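Knitwear on the Rail: Gallery
Skurkdale Clothes Swap, autumn round

Every year I say I'll take fewer pictures of sweaters, and every year I come home with a card full of them! I can't help it. Knits are the best part of the swap, and the hanging up is my favorite job of the lot – you get to handle everything before anyone else does.
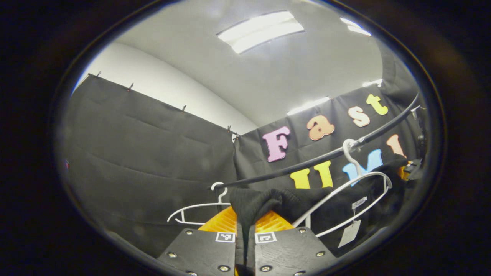 Black knits deserve more love than they get. People walk straight past them toward the stripes and the bright yokes, and then in November they come back asking if we have anything plain and dark that goes with everything. Yes! We had it in September, and you walked past it!

The white plastic hangers are the ones we use for most of the rail. The wide shoulders are kind to a knit, much kinder than wire, and a dark sweater stands out beautifully against them. If you have spares at home, bring them along next time, please. We never have enough.

A little about the swap, for anyone new. We started in Skurkdale with 2 rails and a folding table, and this year 3,143 pieces came through the door. I still can't quite believe that number. Amado Calimlim keeps the tally (pencil, paper, no complaints) and he is hoping for 4,000 next year, so start looking through your closets.

How I hang a sweater, since I get asked every time:

Fold it in half lengthwise first, sleeves together. Lay the hanger on top with the hook at the armpit, then fold the body over one side and the sleeves over the other. No shoulder bumps, ever. It does take up more room on the rail, so when we're packed I only do this with the heavy ones and let the lighter knits hang by the shoulders.

Leave the paper tags on. I know it's tempting to snip them! But a tag on its string is the quickest thing to check when you're going along a full rail, and whoever takes the piece home can cut it off in two seconds.

Check the care label before you promise anybody it's machine washable. Behrouz Mohammadi once took home a gorgeous wool cardigan and brought back something that would fit a teddy bear. (He was very good about it, and the teddy bear in question looks wonderful.)

Keep a hand under the weight when you lift a knit off the rail. Pulling from the neckline stretches it, and a stretched neckline is so hard to bring back.

We have 39 sweaters set aside for the November evening, all sizes, lots of wool, and a good number of them black. Come early, try things on, and bring a friend who'll tell you the truth about sleeves.

Gallery updated 23rd September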